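Home Guides Grippers Cells Spare parts Contact

Setting finger travel and grip force for clear hinged boxes

This guide covers the hand-held gripper on the Nilico bench and applies to any transparent box with an attached lid. Plan on 20 minutes the first time. You will need the small hex driver, a lint-free cloth, isopropyl alcohol, and one box from the batch you intend to run. Don't use the scratched one in the drawer — its walls have relaxed and it will give you a force setting that is too low.

1. Home the fingers

Power up with nothing between the fingers. Open the settings page, choose Home, and keep your hands off the trigger until the reading settles. The open position should come back as 1,328 counts. If it comes back lower, one of the finger pads is probably seated crooked. Loosen it, push it square against its arm, tighten and home again.

Wipe both pads with alcohol. Clear plastic picks up any residue and the box will creep on the second or third lift.

2. Find the contact point

Put the box on the bench with the lid open. Bring the fingers to the base tray, one on each side, and close slowly in jog mode. Leave the lid alone. It moves on its hinge, and if you grip there the tray will swing.

Stop when both fingers touch. With this plastic it is hard to see the moment of contact, so watch the position reading as well as the wall. It should stop changing at 395. Write down what you get and save it as Contact.

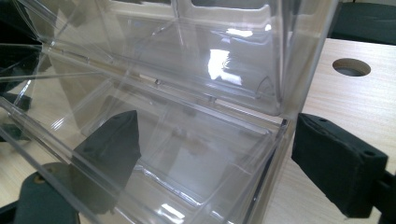
Fingers closed on the two sides of the base tray, lid standing open behind.

3. Set the hold position

From Contact, jog closed in single steps until the tray can be lifted without slipping. On our boxes that is 356. Save it as Hold. Look along the side walls while you do this. If they bow inward, back off a few steps and try again. A bowed tray won't let the lid close properly, and the hinge pins can pop out.

Mircea Marinescu used to set Hold with the lid shut. That works for lifting, but a shut lid stiffens the tray and the same value will be too tight once it is open. Set it open.

4. Check the wrist camera

Clear plastic throws glare. Turn off auto exposure, then tilt the box a little each way and watch the preview. Some glare on the lid is fine. You want to be able to see the finger that is behind plastic as well as the one that isn't. If you can't, lower the exposure one notch and repeat.

5. Save the profile

Name it with the box type and your initials. Don't overwrite the Umetti profile, which Setareh Najafi still uses for the opaque trays.

Repeat steps 1 and 2 whenever pads are changed. Replacement pads come from Coromholm and are stored with the hex driver.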